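# Horkeo 2 phone: what the product page says, and what we'd ask first

The Horkeo 2 is a mid-priced Android phone sold through Ospina stores and by Gomeo on its prepaid plans. We stock it. We'll also tell you where the box is more excited than we are.

**Price:** $900 unlocked, or $100 less with a Gomeo line
**Colors:** slate, cream
**In the box:** phone, short USB-C cable, SIM pin
**Not in the box:** charger, case, screen film

## The screen

Horkeo says the front is 94 percent screen. That figure counts the curved strip down each side, where you can't comfortably read anything and where your palm will set off taps you didn't mean. Ask to hold one before you pay. The panel itself is bright enough for a bus stop at noon, and the text is sharp. We have no complaint about it apart from the sides.

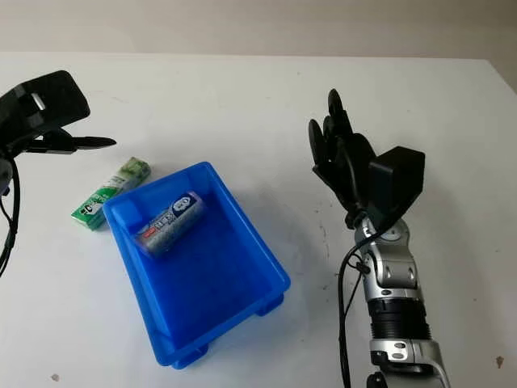
The auto-brightness is slow. It gets there, but if you walk from a dark hallway to the street you'll be squinting for a bit. Horkeo promised a fix in the July update. The update came, and the notes mention "improved display comfort," whatever that means. We didn't see a change on our store unit.

## Battery

The ads say "all day and then some." Whose day? With maps, music and a few calls, ours made it to bedtime with a little left over. With video, it didn't. Older phones at this price have done as well, so we wouldn't buy the Horkeo 2 for the battery.

Fast charging only works with Horkeo's own charger, sold separately. Other chargers will fill it, slowly. The page on Horkeo's site puts this in a footnote, below the picture of the phone floating over a lake.

## Camera

Good in daylight. Faces look like faces, and greens aren't pushed as hard as they were on the first Horkeo. Night shots are where the claims get ahead of the phone. The sample gallery has a very fine photo of a harbor after dark, and the small print under it says "captured with additional equipment." Make of that what you like. Handheld, at night, we got soft edges and a yellow cast on anything near a street lamp.

The zoom goes to 100x on paper. Past the first few steps it's mush. We'd treat it as a way to read a far-off sign and leave it there.

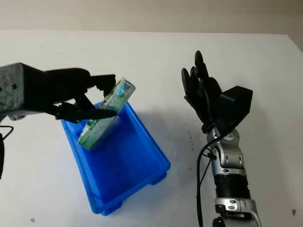
Video is steady while you're standing still and less so when you walk. There's a mode called Jekdale Motion that is supposed to help. It crops the picture a lot and drains the battery faster, so most people will try it once and turn it off.

## The assistant

Horkeo's voice helper sets timers and reads messages aloud. It also suggests apps you haven't installed, some of them marked "partner" in pale gray type. You can switch the suggestions off under Settings > Home > Ideas for you. After the last update ours switched itself back on, so check again after every update.

## Trade-ins

Gomeo advertises "up to" a generous credit for your old phone. The top figure applies to one model in perfect shape. Get your own number in writing at the counter before you wipe anything, and keep the receipt.

## Who it suits

If you want a bright screen and decent daytime photos, and you already own a Horkeo charger, it's a fair buy with the Gomeo discount. At full price we'd wait. The first Horkeo dropped within months of going on sale, and we see no reason this one will hold out longer.

## Returns and warranty

Opened phones can come back to any Ospina store in the return window printed on your receipt, with everything that was in the box. The warranty covers faults but not cracked glass, and that includes glass cracked along the curved sides. Horkeo's extra cover includes one screen repair. Read the part about the service fee before you sign up.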